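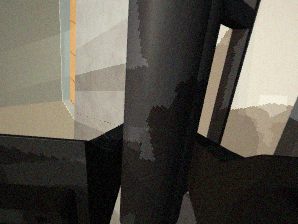
Denise Sowerby wrote in to say that her sourdough starter smells like nail polish remover every time she comes back from a long weekend, and should she throw it out and begin again? Please don't, Denise! A sharp smell mostly means the poor thing is hungry, and a hungry starter can nearly always be coaxed back with a little flour and a few days of patience.

Home > Bread > Starters > Ask the Baker

How to Wake Up a Neglected Starter

I've let mine go for weeks at a stretch (we moved house one December and I found the jar behind the mustard), so I'm in no position to scold anyone. First, take a good look and a good sniff. Gray or dark liquid on top is fine, and you can pour it off or stir it in. Pink or orange streaks, or anything fuzzy, and the whole jar goes in the trash.

Day one. Stir it up and spoon 16 grams into a clean jar. Add 70 grams of flour and 70 grams of water that feels barely warm on your wrist. I like half whole wheat for this, as it seems to perk things up, but plain all-purpose will do. Mix until there are no dry bits, set the lid on loosely, and leave it on the counter overnight.

Day two. You may see a few bubbles, or you may see nothing at all and feel rather glum. Carry on anyway. Keep 16 grams, feed it just as you did before, and slip a rubber band around the jar at the level of the dough so you can tell how far it climbs.

Day three and after. Once it starts moving, feed it morning and evening. It's ready to bake with when it doubles between feedings two or three times running. In a chilly kitchen this can take the better part of a week, and mine likes to sit on top of the refrigerator.

Save the extra in a bowl in the fridge for pancakes or crackers. My neighbor Salamatu Abubakari fries hers in a skillet with scallions and a good pinch of salt, and I've been copying her ever since.

Filed under: Sourdough, Troubleshooting

Contact | Copyright Vutitz Kitchen Notes | Back to top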